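Folding two-sided plush cloths so they stack flat

Household, Textiles, Workroom notes
Last revised in January

Two-sided plush cloths, with a velvety pile on the face and a slightly fuzzy backing, do not fold like tea towels. The pile pushes back against a fold, the two faces drag on each other at different rates, and a bound edge adds a ridge that throws the stack off level. The method below gives a flat packet with the binding on three sides hidden. It works for dusting cloths, instrument cloths and the larger polishing cloths, provided the piece is square or close to it.

What you need

A table at hip height
A tablecloth with some texture, waffle weave for preference
A ruler or tape
A soft clothes brush
The cloths, washed and fully dry

The tablecloth matters more than it looks. On a bare varnished top the backing slides every time the upper layer is pulled, and the corners wander. Waffle weave holds the backing still while the pile side is smoothed. A cotton blanket will do. Terry towelling grips too hard and leaves lint on dark backings.

Clear a working area at least twice the width of the cloth. Other items can stay on the table if they are pushed to the far side and not stacked on anything.

Step 1. Shake and rest

Hold the cloth by two adjacent corners and shake it 6 times, away from the table. Turn it a quarter and repeat. Drop it on the table however it falls and leave it for a minute. Pile that has been crushed in a drawer will start to lift on its own, and the old crease lines become easier to see.

Step 2. Find the good face

Decide which side goes outward and keep to it for the whole batch. I put the plush side in and the backing out for cloths used on lacquer, so the working face collects no dust on the shelf. For anything stored in a closed bin it makes no difference, and the coloured side out is easier to identify.

The instructions from here assume the coloured side ends up outside. Reverse them if you want the opposite.

Step 3. Open the cloth

Do not pull a crumpled cloth open by a corner. The corner is where the binding is joined, and on cheaper cloths the stitching lets go there first. Pinch through both layers well in from the edge, thumb underneath and fingers on top, and lift the fold up and over. Set it down, move your grip along, and repeat until no backing shows on top.

If the cloth has been turned on itself more than once, start from the uppermost fold. Working from underneath traps air and gives you a second set of wrinkles.

Step 4. Square and smooth

Line up one bound edge with the edge of the table or with a row of the waffle weave. Smooth from the centre outward with the flat of the hand, in the direction the pile lies. To find that direction, draw a finger across the surface. The colour lightens one way and darkens the other on most velvety fabrics. Smooth in the direction that leaves the surface even.

Check the opposite edges with the ruler. A difference of 3 mm is acceptable. If it is greater than that, the cloth has been stretched in the wash and should be eased back by hand, damp, before it is folded.

Step 5. Fold in thirds, short of the edge

Turn the cloth over so the backing faces up. Bring the left edge across so that it stops 6 mm short of the right-hand third line. Bring the right edge over it. The gap gives the binding somewhere to sit. If both edges are taken the full distance, the ridges lie on top of each other and the packet rocks.

Press down with the forearm. The hand leaves finger marks in deep pile.

Step 6. Fold in half, twice if needed

Fold the strip in half toward you so the loose bound ends are at the front. Cloths under 40 cm are finished at this point. Larger ones get a second fold, made the same way. Rotate the packet so the closed fold faces out on the shelf.

Step 7. Brush and stack

One light pass with the brush, along the pile. Stack no more than 6 high. Beyond that the bottom cloths take a permanent crease across the middle, and a cloth with a hard crease skips when it is used on a flat panel.

Faults and fixes

The packet springs open. The pile is damp, or softener has been used. Rewash without softener and dry flat.

The backing shows along one side. The first third was taken too far. Reopen to Step 5.

Shiny bars across the plush face. These are pressure marks. Hold the area over steam from a kettle, well clear of the spout, and brush against the pile, then with it. Never put an iron on it.

Dark fuzz on the light side. The backing is shedding. Wash the cloth alone 2 more times. If it still sheds after that, it is not fit for polishing and should go to the general rag bin.

Storage

Shallow drawers are better than deep ones. We use Harkus trays, which take two stacks side by side, with a label on the front of each tray and none on the cloths themselves. Adhesive labels pull pile.

Keep dark-backed cloths away from white cotton until they have been through several washes. Povel cloths in particular arrive with a good deal of loose fibre in the binding. The Strobel ones are cleaner out of the bag but thicker, and need 8 mm at Step 5 in place of 6.

Notes from use

The thirds method came from Shaimaa El Sherbiny, who ran the linen room at Prostbridge and had 491 cloths on the shelves when I was sent to learn the system. Her version used a card template between the first and second folds. I have dropped the template for small batches. It is worth cutting one if you have a full shelf to do, in stiff card, one third the width of the cloth less the binding allowance.

Left-handed folders should mirror Step 5 and bring the right edge over first. The packet comes out the same, but do not mix mirrored and unmirrored cloths in one stack, as the thick sides will fall on opposite edges and the stack will lean.

Oblong cloths can be folded this way if the thirds are taken across the long dimension. The half fold at Step 6 then comes out close to square.

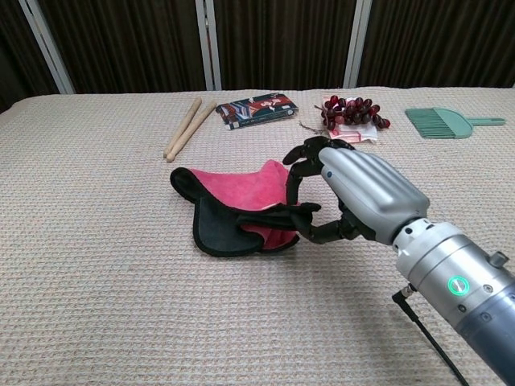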